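Furnthorpe Residents' Services
Household Guidance: Care of Tiled Floors

Issued February 6, 2023. Prepared by Lieselotte Diekmann, Housing Maintenance Office.

This page applies to all apartments and shared rooms at Furnthorpe with glazed ceramic floor tile. It replaces the leaflet handed out with the keys. Residents with vinyl or wood floors should ask the office for the separate sheet.

Daily and weekly care

Sweep or vacuum before any water is put down. A vacuum should be used with the brush roller switched off, as a spinning roller throws grit against the baseboards and can mark the glaze.

Mop once a week in kitchens and bathrooms, and every 2 weeks elsewhere. Use warm water with a small amount of neutral floor cleaner. More cleaner does not give a cleaner floor - it leaves a film that holds dirt and shows every footprint. If the floor looks dull after it has dried, mop again with plain water and wipe with a dry cloth.

Work from the far corner toward the door. Change the water when it turns gray. A flat microfiber mop is preferred to a string mop, which tends to push dirty water into the grout lines and leave it there.

Grout

Grout is porous and will darken over time, most quickly in front of the stove and the sink. For ordinary soiling, mix baking soda and water to a thick paste, spread it along the line with an old toothbrush, leave it for seven minutes and scrub lightly. Rinse twice.

Wire brushes, scouring powder and blades must not be used. Vinegar and other acid cleaners, including most bathroom descalers, are also not permitted on the floors, as they wear away the grout. Never mix bleach with any other product.

Grout in the apartments was last sealed in January. Sealed grout sheds water in small beads. If a few drops of clean water soak in and leave a dark patch, the seal has worn and the office should be told. Residents are asked not to apply their own sealer.

Stains

Cooking oil: blot with paper towel, then wash with warm water and a drop of dish soap.
Candle wax: let it harden, lift it with a plastic scraper, and wipe what remains with a warm cloth.
Rubber scuffs: rub with a clean white eraser.
Coffee and tea: use the baking soda paste described for grout.
Hair dye and nail polish: contact the office before trying any solvent.

Furniture and heavy items

Fit felt pads to chairs and tables and check them when you clean. Grit caught in a worn pad will scratch as badly as a bare leg. Appliances should be lifted onto a folded blanket before they are moved, and never dragged across the tile.

Cracked or loose tiles

A tile that rocks or sounds hollow should be reported to Heike Vogler at the maintenance desk, extension 420. Please give the apartment number and the room. Cover a sharp edge with masking tape until the repair is made. Spare tiles are kept in Storeroom 11 and are fitted by maintenance staff only.

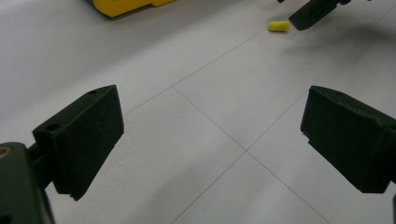
White floor tile with gray grout lines.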